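3. Setting up your first self-guided walk

Welcome to the fun part! By now you should have the Votness audio guide charged and signed in (section 2). In this section you load a route, set your start point and head out to see Plakedau on foot.

Before you leave your hotel

1. Turn on Wi-Fi and open the Routes tab. The island has 12 walks, and every one of them has something worth the climb.

2. Pick a route and tap Download. The Skutier Ridge walk is the biggest file, so give it a few minutes. You can keep browsing while it loads.

3. Wait for the green check mark next to the route name. A gray check mark means the map is there but the audio isn't.

4. Plug in your headphones and tap Test Sound. You should hear Tiago Rocha say good morning in three languages (he recorded it on the harbor wall, gulls and all!).

Note: Routes downloaded before September need to be downloaded again. The old files still open, but they send you down to the Strickland overlook by the closed stairs. 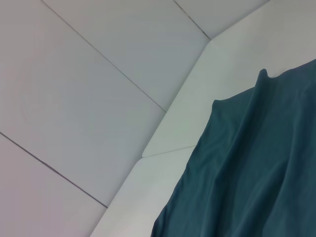

Setting your start point

5. Walk to any trailhead shown with a blue flag on the map. You don't have to begin at stop 1. Most routes are loops, and starting halfway is a great way to have the chapel garden to yourself early in the day.

6. Stand still for 30 seconds with the map open. The dot will jump a little, then settle.

7. Tap Start Here. The guide renumbers the stops for you and plays the introduction.

Caution: Don't tap Start Here on the bus. The guide will take the road as your trailhead, and you'll have to reset the route (see step 10).

On the walk

8. Put the phone in your pocket and enjoy the view! Each story starts by itself when you get close to a stop. The Skutier Ridge route has 57 of them, from one-line bird notes to Cristóvão Arruda's long and wonderful tale of the lighthouse mule.

9. To hear a story again, press the headphone button twice. To skip one, press and hold.

10. To reset a route, open Routes, hold your finger on its name, and choose Clear Progress. Your saved photos and notes stay where they are.

Caution: The ridge path is open to the wind past the second gate. Take one earbud out there so you can hear other walkers and the goats.

If the stories stop playing, check that Battery Saver is off, then repeat steps 6 and 7 at the nearest blue flag.

Guide text revised November 2015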